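Short answers on the Hailu window opener, a shared workshop build. January edition.

**Does it open a window by itself?**

No. We're still handling the window by hand with two grippers, and I doubt a motor would do better yet.

**Why string?**

It's cheap, and I don't trust the 336 lines of control code anyone has sent me so far.

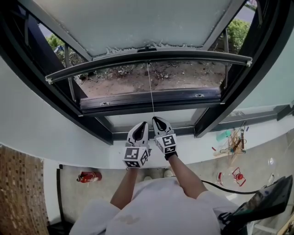
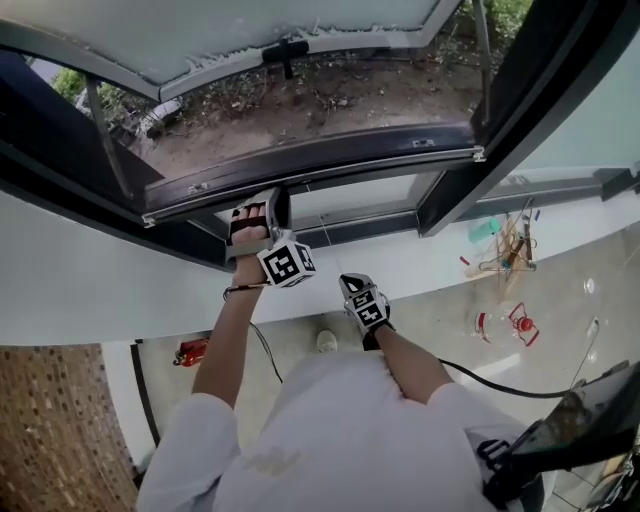
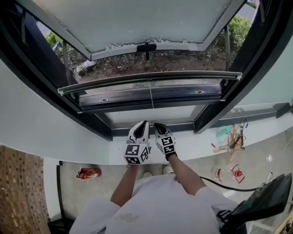
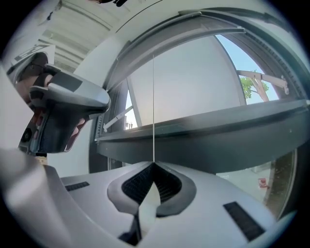 Hussam Hijazi wrote in that a chain actuator would have done the whole job for less than our 200 dollars, and that he'd want a manual release on it either way.

**Will there be a kit?**

I wouldn't wait for one. Lina Nseir has the parts list, version 2.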